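Festden > Facilities > Mobile Robots > Locker Room FAQ

Robots at the Kumberg site: locker rules, common questions

Which lockers may the robot open?
Only doors on the task list for that shift. The list is kept in Feng, and the shift lead approves changes to it. A locker assigned to a person stays off the list, even if that person says it's fine.

How does the robot know which door it is at?
It reads the printed number and checks it against the site map. Both have to match before the arm moves. If the number can't be read in full, the robot backs up and tries again. After 3 failed reads it stops and calls for help.

Do upper and lower doors count as one locker?
No. Each door has its own number and its own entry. Odd and even numbers can sit one above the other in the same column, so an operator giving a door by voice should say the full number, letter included.

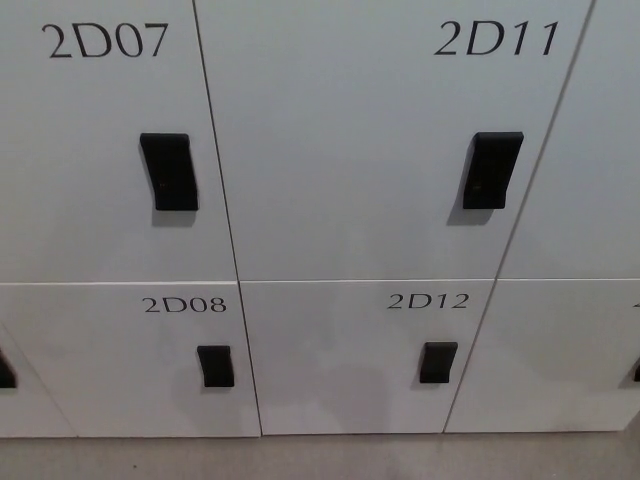 Operators should also wait for the robot to repeat the number back before they confirm. A short form such as "the one below" is not accepted, and the Dudard controller will ignore it.

How hard can it pull on a handle?
The limit is set at 30 newtons. A door that doesn't open at that force is treated as locked. Don't raise the limit to free a stuck door – report it and open it by hand.

How much space does it need?
Keep 1000 mm clear in front of the doors being worked on. Bags and shoes on the floor have to be moved before the run starts. The robot will slow down if someone steps into the space and stop if they come within 300 mm.

Can I use my locker while it is working?
Yes, if it's in another row. In the same row, wait for the run to end or press pause on the robot's back panel. Anyone may press pause. Only a trained operator may restart.

Are pictures kept?
Door numbers are logged. Pictures are deleted at the end of the shift unless there was a fault – in that case they stay with the fault report until it is closed.

When are runs scheduled?
Mostly Saturday, before the first shift. Times are posted by the entrance.

4 comments | 11 shares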